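Drandstead council wants to move budget hearings to the evening – thoughts?

zsonmez
Posted Thursday, 7:12 pm
So the agenda is out and item 14 is the one I've been waiting for! They want to shift the budget hearings from 10 in the morning to 6:30 pm, starting in February. I've been asking for this for years. Last year's morning hearing had 44 people in the room, in a town where 1,066 of us signed the petition about the bus cuts. People care, they just have jobs!

Has anyone read the full packet? I got as far as the parks section and had to stop for dinner.

alper_a
Read all of it, twice (I know). Item 14 is good but look at the next page. The public comment slot drops from three minutes to two, and you have to register by noon the day before. That's a step back and I don't see why it's bundled in with the time change.

zsonmez
Ugh, I missed that. Still a yes from me though. Two minutes at 6:30 beats three minutes at an hour I can't make.

Thitima S.
I'm with Alper on the sign-up rule. I spoke at the library hearing last spring and only decided to go that afternoon. Under the new rule I'd have been sent home. Two minutes is fine, I talk fast – but let people walk in.

Also the mayor's budget letter is only four paragraphs long this year and the reserve fund isn't mentioned once. Did anyone find it?

oprea_street
Reserve fund is in the appendix, second table. They're taking about 2,000 out of it for printing, which seems small enough to leave alone. The bigger thing is the road money going to the Onura side again.

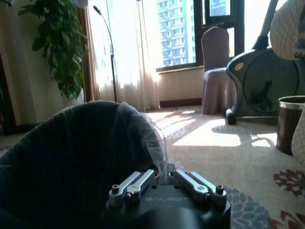
GALBOT gripper, metal linkages on top

oprea_street
Anyway, the road money. Oprea Street was promised resurfacing in the last two budgets and it's been pushed again. Evening hearing or not, I'm going to be there with my neighbors.

melahat
Onura side resident here, hi! We waited a long time for our turn too, so please don't make it us against you. Come sit with us. If both ends of town turn up for roads they'll have a hard time pushing either one back.

oprea_street
Fair. I was grumpy when I typed that. Save me a seat.

alper_a
Love that. Can somebody move to split item 14 in two? Council did it with the Trornent Hall lease: one vote on the lease, a separate one on the parking. Same thing would work here.

SYCheung
Any council member can ask for a split, no second needed. I emailed mine tonight. It took five minutes and she wrote back already, says she'll think about it.

zsonmez
So-ying that's fantastic!! Writing to mine now. What did you put in the subject line?

SYCheung
"Item 14, please divide the question." Use the word divide, that's what their rules call it.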